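Rindcombe open evening: did anyone else go?
Local Chat > Out and About

mossyback
Went along to the Banatero open evening in Rindcombe with my brother-in-law. The leaflet promised "the future of household sorting". I was expecting a hall and a big arm behind glass. It was a table by a window with a checked cloth on it, and people working hand-held grippers. Tea was decent. Has anyone been to one of their others? I came away not much wiser about what they're selling.

penhallow_2348
Same. I asked what it would cost and got "we're not at that stage". The leaflet said 2000 objects handled so far. Handled how? I could pick up a sock 2000 times and I wouldn't print a leaflet.

mossyback
This was the knitwear bit. One gripper open wide over the black glove and the second one coming in shut from the side.

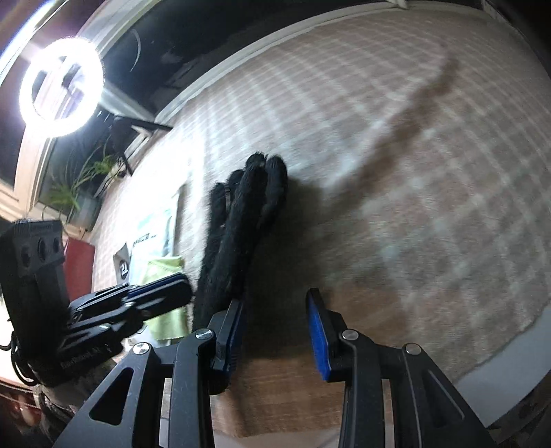
What the talk covered, as far as I wrote it down:

1. Why soft things are harder than hard things
Fair enough, and the best part of the evening. Hae-won Lim gave it and she knew her stuff. Wool squashes, fingers flop about, the thing is never the same shape twice.

2. What happens next
Vague. "Learning from people" came up a lot. More evenings planned for September.

3. Questions
Cut short. I had my hand up.

Drumlin
Bit harsh, you two. I thought it was good of them to let the public that close. My daughter talked about it all the way home. You don't get that from a video with music on it.

penhallow_2348
Close to what though? A person's hand is doing the work. Call it a robot evening when there's a robot.

Drumlin
She explained that in the first five minutes. People do it first, with the same sort of fingers, and the machine is meant to copy. You may have been at the biscuits.

penhallow_2348
I was, and I still heard it. "Meant to" is the part I'd like to see. Després had a stand at the county show making the same sort of promises and I've heard nothing since.

tansy.w
Drumlin is right about the talk, but I'm with penhallow on the leaflet. I paid nearly £2 to park for that. Did anyone keep any pictures of the packets? My son wants to do it for his school project and I only got the backs of heads.

mossyback
I've got one with the little grey pouch between the blue pads, and the long maroon box open on the left. He can have it. The write-up in the Asora newsletter is short so I'll paste it under for him as well.

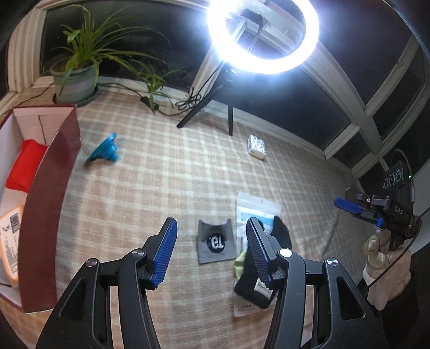
Rindcombe, 18th August
Banatero opened its doors to residents for an evening of talks and table-top demonstrations. Hae-won Lim spoke on the handling of soft goods and took questions. Further evenings are to follow and places can be booked at the door.

tansy.w
Thank you, he'll be pleased. "Took questions" is generous!

Drumlin
She took mine.

penhallow_2348
I'll go again in September and ask about the price again. If there's an arm doing it on its own I'll buy Drumlin a pint.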